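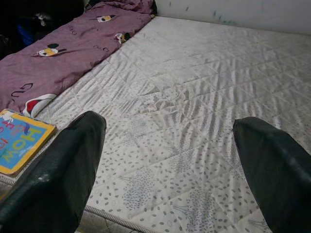
Lingate Shared Workshop – arm build group, minutes
January
Posted by Junhao Jia

We use cookies to remember your settings and count visits. Accept / Manage

Present: Mingxuan Hao, Shengli Wan, Yichen Lu, Junhao Jia (notes). Wayne Lévesque by phone, dropped out twice.
Start 7:10 pm.

Last minutes. Taken as read. One fix – the spare servo is Wayne's, not the shop's.

Gripper. Mingxuan has the new black fingers on. Open and close fine on the bench. Right one binds a bit near full open, he thinks the pivot screw is overtightened. Shengli wants rubber pads before we try anything slippery. Agreed, she'll cut some from the offcuts in the bottom drawer.

Wrist camera. Moved forward so both fingertips are in view. Cable still rubs at the elbow. Yichen to reroute and add a clip. Exposure left on auto for now, Wayne would rather lock it. Parked.

Soft goods. Long talk. Mingxuan wants to stick with bedding as the home task: grab a corner of the comforter, pull it flat over the mattress. Yichen says printed and quilted fabric is going to confuse the edge finder, wants a plain sheet first. Wayne says do it on the real thing or whats the point. Settled: plain sheet on the bench, then the comforter. Closing force stays at 50 in the config until pads are on. Nobody to change it without a note in the log.

Reach. Base to fingertip is 160 mm short of what Shengli wants for pulling over a far corner. Options – longer forearm tube or put the base on a rail. Rail costs more. Wayne has a length of tube at home, will measure it.

Software. Musar branch merged. Geum still crashes on restart if the camera is unplugged, Yichen has a fix half done. Log folder is at 97 percent, Junhao to clear out the old runs tonite.

Money. $2,220 left. Terkomwood quote for the base board not in yet, chase.

Actions
Mingxuan – back off pivot screw, retest
Shengli – pads
Yichen – cable clip, Geum fix
Wayne – measure tube
Junhao – clear logs, chase Terkomwood

Other business. Someone has the 2.5 mm hex key. Please bring it back to the centre bench.

Closed 8:25 pm. Next meeting same time, Shengli has teh door code.

Get workshop notices by email. Enter your address to subscribe.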